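4.2 Stopping rules and what counts as a stop

The Skoltis guideline asks for a stop whenever the arm "cannot be certain of its surroundings." Read strictly, this would have kept both of our arms parked since the day we bought the license. We therefore needed a working rule, and the one used in this study is the Partington rule: before any motion, the controller must name what it can see, name what it can't, and move only through the first. The simulated room in Figure 3 was our test bed for it.

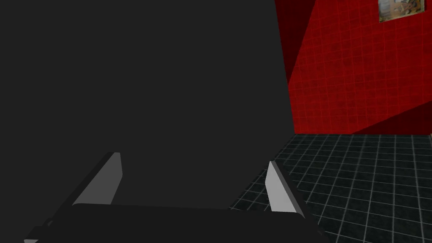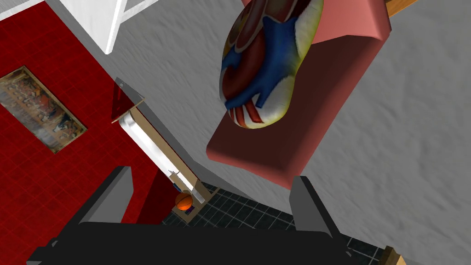
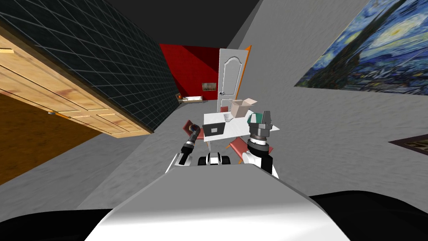 Figure 3. Three views from the simulated room used in the stopping trials.

Each trial began with a motion request and ended in one of 2 ways: the arm moved, or it declined and wrote a reason to the log. We ran 3000 requests under the Partington rule and the same 3000 under the older Skerholm rule, which permits motion unless something is known to be in the way. The Skerholm rule has the advantage of being fast. It treats a blocked view as good news, and it will send an arm behind a cabinet with the confidence of a man who has never owned a cabinet.

The difficulty with the Partington rule lies elsewhere. As first written, it set no lower limit on the size of a region that had to be named, and the controller took this seriously. It declined 500 requests over slivers of unseen space too thin to hide a sheet of paper. Oľga Sokol, who read the refusal log from start to finish, described the tone as "a building inspector on his last day." We added a minimum region size, and 97 of these refusals remained. We reviewed them by hand and agreed with the controller on all of them -- in several cases only after an argument.

The guideline is also silent on what the arm should do once it has stopped. Holding position is the usual reading. In our trials this left the gripper parked in its own camera's line of sight, where it went on being uncertain about whatever was behind its fingers. We recommend that a stop be followed by one slow retreat along the path already traveled, then a second look. The retreat should be logged as part of the stop. Early versions logged it as a new motion, which then had to be checked, which then stopped it.

Two cautions apply. First, a rendered room is better behaved than a real one, and its furniture doesn't get moved by the cleaning crew. Sites adopting the rule should repeat the trials on their own floor, with their own clutter, before changing any speed limit. Second, the minimum region size depends on the gripper. Ours was set for the Bustetti fingers and should not be copied into another cell just because it is printed in a table.

Yara Sayegh has pointed out that the rule says nothing about objects that are seen but wrongly named. A controller that calls a box a chair has met the letter of the requirement and may still put a finger through the lid. We treat naming errors separately in Section 4.3, where the results are less flattering to everyone, the authors included.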